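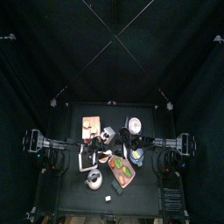

Why Does Bread Turn Into Toast?

Hi, I'm Kausar Kakakhel, and I love toast. I love it so much that I once ate 6 slices before school (my stomach was not happy with me). So let me tell you what goes on while you're standing in the kitchen waiting for your breakfast to pop up!

What's inside a toaster?

Most toasters have slots on top for the bread. Look at a picture of the inside of one and you'll see thin wires running along both sides of each slot. When electricity goes through those wires, they get so hot that they glow orange. The heat travels across the little gap and hits your bread. Please don't ever poke a fork or a knife in there – those wires can give you a terrible shock, so ask a grown-up if your bread gets stuck.

Why does it go brown?

First, the heat dries out the outside of the bread. Water in the bread turns to steam and floats away, and that's why toast is crunchy. Then the really tasty part starts. Bread has tiny bits of sugar and protein in it, and when they get hot enough they join up and make lots of new flavors and that lovely golden color. Scientists call this the Maillard reaction (say "my-YAR"). It happens on cookies and roasted potatoes too!

What about burnt toast?

Leave the bread in too long and it starts turning into carbon, the same black stuff you find in charcoal. My friend Zeeshan Sethi likes his toast nearly black. Yuck!

Try it yourself

You'll need a grown-up, a toaster and five slices of the same bread. Leave one slice plain. Toast the others one at a time, turning the dial up a little for each one, and stop if you smell burning. Let them cool, then line them up from palest to darkest. Sniff each one, snap it in half and listen. Which is the loudest? Write down your favorite – and then get out the butter.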